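How cord is made: twisting, plaiting and why thin threads become strong

Take one cotton thread from a sewing box and pull it. It snaps with very little effort. Now think of the rope that holds a boat to a harbour wall. It may be made of the same sort of thread, only with far more of it, arranged in a particular way. The arrangement matters as much as the amount.

Fibres, yarns and strands

The smallest part of a cord is the fibre. A fibre is a single hair of material. Cotton fibres are short, often only two or three centimetres long. Wool fibres are longer and crinkly. Silk fibres are very long, and one cocoon can give more than 500 metres. Nylon fibres are made in a factory and can be any length at all.

Fibres twisted together make a yarn. Several yarns twisted together make a strand. Several strands put together make a cord or, if it is thick, a rope.

What twisting does

Short fibres laid side by side slide apart when pulled. When they are twisted, each fibre wraps round its neighbours and presses on them. Pulling on the yarn makes them press harder. The rubbing between fibres is called friction, and friction is what holds a yarn together.

Twist has a direction. If the slope of the fibres matches the middle of the letter S, it is an S twist. If it matches the middle of the letter Z, it is a Z twist. Rope makers twist the yarns one way and the strands the other. Each layer tries to unwind, and the two pull against each other and stay put.

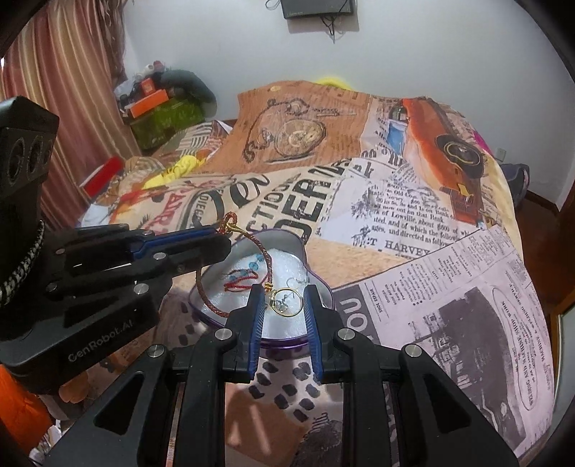 Plaiting, also called braiding, is a different way of joining strands. The strands are not wound round one another in a spiral. They cross over and under, so that each one travels from side to side along the cord. The simplest plait has three strands, and the rule is: outer left over the middle, outer right over the middle, repeat. Plaited cord has little wish to unwind, so it lies flatter and does not spin when a weight hangs from it. It also bends easily, and a reddish-brown braided cord like the bracelet in the picture can curve into a wide loop. The ends are the weak point, as a plait comes undone from the end, so they are knotted or bound with thread.

Words to know

Fibre – one hair of material.
Yarn – fibres twisted into a long thread.
Strand – yarns twisted together.
Ply – the number of yarns in a strand. Two-ply has two.
Whipping – thin thread wound tightly round a rope end to stop it fraying.

Try it: make a two-ply cord

You need wool or cotton yarn and a pencil.

1. Cut a piece of yarn 300 centimetres long. Tie one end to a door handle.
2. Tie the other end to the pencil. Stand back until the yarn is straight.
3. Turn the pencil, always in the same direction, until the yarn starts to kink when you step forward a little.
4. Pinch the middle of the yarn. Keep it tight and bring the pencil end back to the door handle.
5. Let go of the middle. The two halves wrap round each other.
6. Untie both ends and knot them together.

Look closely at the finished cord. The slope of the new twist is opposite to the twist you put in with the pencil.

Testing your cord

Hang a small bag from a single yarn and add 20-gram weights until the yarn breaks. Write down the total. Do the same with your two-ply cord, then with a three-strand plait. Put a cushion underneath, and keep your feet out of the way. Thick yarn may hold more than 1,000 grams – use a thinner one if you run out of weights.

Knots make a cord weaker, because the cord is bent sharply there and the outside of the bend takes most of the pull. Check where each of your cords broke. Many will have failed next to a knot.

Text by Deok-su Bang
Page last checked 27 Jun 2024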